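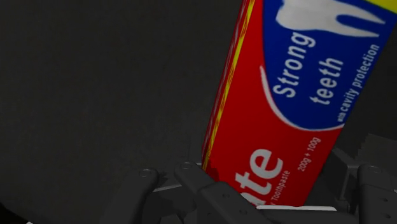
The stock figures in Brumimeo have been wrong at our Jollthorpe store ever since the update, and I'd like somebody to look at the sync before telling me it's our staff. Every night the quantities come down from the server and every morning some of them don't match what they were when we closed. The first reply I got suggested "misplaced items." I don't buy it. A red toothpaste carton with a blue panel and a white tooth on it is hard to misplace in a shop our size, and the toothpaste isn't even among the worst lines. The worst are batteries, cat litter and anything sold by the case. Please reopen.

Opened by: Hala Gaber
Product: Brumimeo Stock, store edition
Status: Solved (see last entries)

Rachid Mansour (support)
Hi Hala, I've reopened this. Can you tell me which version is shown under Help, whether the back office PC is left on overnight, and whether any registers are run offline during the day? Also please try clearing the local cache and running a full resync. That fixes most mismatch reports.

Hala Gaber
Version is the one you pushed to us, we don't get a choice. PC stays on. Both registers are online all day as far as I can tell from the green dot, though I have my doubts about the green dot.

I cleared the cache two weeks ago on the advice of your chat line and I cleared it again last night because you asked. Before the resync the total units on hand was 2,514 and after it was 2,514, so I'm not sure what was synced. This morning it was something else again. What does the resync do, exactly? The help page says it "refreshes your data," and I could say the same of opening a window.

Rachid Mansour (support)
The full resync compares the local table to the server table and replaces local rows where the server row is newer. If the totals didn't change, the two tables agreed at that moment. So the change is happening later, either in the overnight job or at the first sale of the day.

Could you send the file called nightly.log from the Logs folder?

Hala Gaber
Attached. It ends with "completed, 0 errors." It has said that every night, including the night it gave us negative cat litter.

Rachid Mansour (support)
Thanks. The log shows the job ran at 2:00 a.m. and touched 1,011 rows. That's a lot for one store on a weeknight. I'd expect only items that sold or were received. Are you using the case pack feature?

Hala Gaber
Yes, for deliveries. Irkby supplies most of our household goods and their invoices are in cases. We receive one case, the system turns it into however many units. It worked fine before the update.

I'd rather not be asked to stop using it "for now." The last "for now" was the receipt footer and we're still living with that.

Mounir Bouazza (support, second line)
Taking this one over from Rachid. I have a theory and would like you to test it.

1. Pick one item that is set up as a case pack and one that isn't.
2. Write down the on hand quantity for both at closing.
3. Don't receive any stock and don't open either item's edit screen.
4. Write down both quantities in the morning before the first sale.

Send me the four numbers and the new nightly.log.

Hala Gaber
Did it with AA batteries (case pack) and birthday candles (not). Candles same at night and morning. Batteries went up by exactly 100, with the door locked. We did not receive any batteries.

I'll admit that's a cleaner result than I thought I'd get. I still don't see why it only hits some case pack items. The lightbulbs are case packs and they've been fine.

Mounir Bouazza (support, second line)
Good question. Check the lightbulbs' item card, Supplier tab. Who is listed?

Hala Gaber
Gamage. The batteries are Irkby. The litter is Irkby.

Mounir Bouazza (support, second line)
Then I think we have it. The Irkby invoices are imported from a file. The Gamage ones you key in by hand, correct? Imported receipts are meant to be marked as posted once they go in. On your store the last receipt for each imported case pack isn't getting that mark, so the overnight job posts it again. The negative quantities are the same fault the other way, from a return to supplier being posted twice.

Hala Gaber
Plausible. It doesn't explain "0 errors."

Mounir Bouazza (support, second line)
From the job's point of view there weren't any. It found an unposted receipt and posted it. I agree that isn't much use to you.

Please do the following:

1. Go to Settings, Imports, Supplier files.
2. Open Irkby and look at the box named "Mark receipts on import." I expect it to be empty.
3. Tick it, save, and close Brumimeo on every machine.
4. Reopen the back office PC first, then the registers.
5. In Receiving, filter by "Open" and post or void anything old.

Hala Gaber
The box was empty. It was not empty before the update, because I have a printout from when Houda Salem set us up and it's ticked on that. So the update unticked it. I'd like that written down somewhere other than my ticket.

Voided the old ones. Will watch it for a few nights before I say anything nice.

Mounir Bouazza (support, second line)
Understood. Leaving this open.

Hala Gaber
Three nights, no drift on the batteries. The litter is positive. I had to correct the on hand figures by hand for everything from Irkby, which took most of an evening, and I assume there's no tool for that.

Mounir Bouazza (support, second line)
There's an Adjust by Supplier screen but it needs the manager role. I've added a note to the known issues page about the import setting being reset. A fix is planned for the July release.

Hala Gaber
I have the manager role. The screen is not in my menu. I'll open a separate ticket. You can close this one, and I'll be checking that box after the July release whatever the notes say.

Rachid Amrani (support lead)
Closing at customer's request. Cause: import setting cleared during update. Workaround: re-tick "Mark receipts on import" for each supplier that uses a file, then void open receipts.

Last updated: June 7, 2023

Search tickets and articles Go

Related tickets
Adjust by Supplier screen missing from manager menu
Negative quantities after return to supplier
Nightly job runs twice when the PC clock changes
Receipt footer prints old store hours
Register shows green dot while offline
How case packs are converted to units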